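Blau steht vorn

Wie ein Betrieb seine Kleinteile lagert, verrät mehr über ihn als jede Führung. Bei Worku, einem Verpacker und Teileversorger im Gewerbegebiet hinter dem Güterbahnhof, lagert fast alles in blauen Kunststoffkästen. Sie stehen in Gestellen aus Edelstahl, auf Rollen, in mehreren Ebenen. 2289 Kästen führt die Inventarliste, von der flachen Schale für Dichtringe bis zum tiefen Behälter für Beutelware.

Ayana Woldemariam leitet die Halle seit vier Jahren. Als sie anfing, standen die Kästen noch in Tiefregalen an der Wand. Wer etwas brauchte, zog den vorderen heraus, griff nach dem hinteren und stellte den vorderen irgendwo ab. »Wir haben den halben Vormittag Kästen zurückgetragen«, sagt sie. Die Regale wurden im Oktober abgebaut und verkauft. Geblieben sind die Kästen, die noch gut waren. 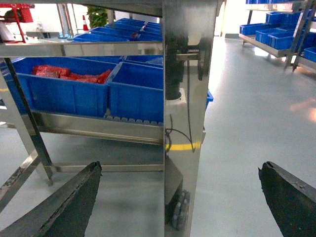
Das Prinzip der neuen Gestelle ist alt. In Autowerken kennt man es seit Jahrzehnten, in kleineren Betrieben setzt es sich langsamer durch. Ein Kasten wird hinten aufgesetzt und läuft auf Röllchen nach vorn, bis er an der Kante anliegt. Vorn wird entnommen, hinten nachgefüllt. Ist der vordere Kasten leer, kommt er weg, und der nächste rückt nach. Das Material, das zuerst eingelagert wurde, wird auch zuerst verbraucht. Bei Gummi und Klebstoff mit Verfallsdatum ist das wichtig, bei Schrauben weniger.

Gebaut hat die Gestelle die Firma Nernent, ein Metallbauer mit 15 Beschäftigten. Edelstahl war teurer als lackiertes Blech, aber Woldemariam wollte Flächen, die sich abwischen lassen. Lack platzt an den Kanten ab, wo die Kästen anstoßen, und die Splitter liegen dann in der Ware.

Schwierig war die Neigung. Liegt die Bahn zu flach, bleiben leichte Kästen auf halber Strecke stehen. Liegt sie zu steil, schlagen die schweren vorn an. Mitiku Tufa, der bei Nernent die Gestelle gezeichnet hat, kam dreimal mit Unterlegscheiben und Wasserwaage vorbei. Am Ende bekamen die Bahnen für Beutelware eine andere Neigung als die für Metallteile. Auf einem Zettel im Büro steht, welche welche ist.

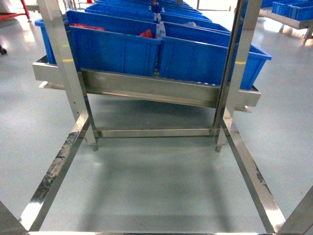 Tsehay Tefera
Redakteurin, Ressort Arbeit und Betrieb

Ein Vormittag in der Halle beginnt um sechs mit dem Nachfüllen. Milovan Pavlović geht mit der Liste an der Rückseite der Gestelle entlang und setzt auf, was fehlt. Jede Bahn gehört einem Artikel. Gemischt wird nicht, auch wenn eine Bahn tagelang halb leer steht. Früher hat man solche Lücken gefüllt, und dann lag unter den Kabelbindern eine Lage Schlauchschellen.

Pavlović achtet auf die Ränder. Ein Kasten mit verbogenem Rand läuft schief und verkantet sich neben seinem Nachbarn. Solche Kästen sortiert er aus, im ersten Jahr waren es 54. Sie gehen an Gamivport, wo sie geschreddert und neu verarbeitet werden. Nachgekauft wird dieselbe Größe in derselben Farbe. Einmal kam eine Lieferung, die vier Millimeter breiter war, die ging vollständig zurück.

Weniger streng geht es am Packtisch zu. Er besteht aus einem langen Förderband, an dem Sendungen zusammengestellt werden. Hier gibt es keine Bahnen und keine festen Plätze. Gearbeitet wird mit dem, was zur Hand ist, auch mit Wannen, die aus dem Haushaltswarenladen stammen könnten. Woldemariam hat zweimal versucht, auch am Band eine feste Ordnung einzuführen, mit Klebestreifen und Schildern. Die Streifen lösten sich nach wenigen Wochen, und ersetzt wurden sie nicht.
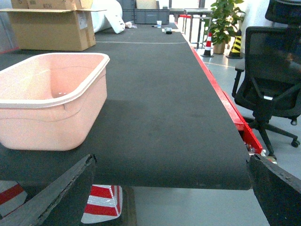
Dilwyn Harries packt seit der Gründung des Betriebs. Er hält die Wannen für die bessere Lösung, jedenfalls für gemischte Sendungen. In eine Wanne passt ein kompletter Auftrag, man sieht von oben hinein und merkt, wenn etwas fehlt. Danach kommt alles in den Karton. Große Aufträge haben bis zu 52 Positionen, dafür nimmt er zwei Wannen und hakt auf Papier ab.

Geräumt wird das Band freitags. Kartons werden flach gelegt, Reste kommen zurück ins Lager, und wer einen Stift vermisst, sucht ihn dort zuerst. Für das kommende Jahr ist ein zweites Band geplant, das Angebot der Firma Hetier liegt vor. Bestellt werden soll es erst, wenn geklärt ist, wohin die Kartons kommen, die bisher daneben gestapelt werden.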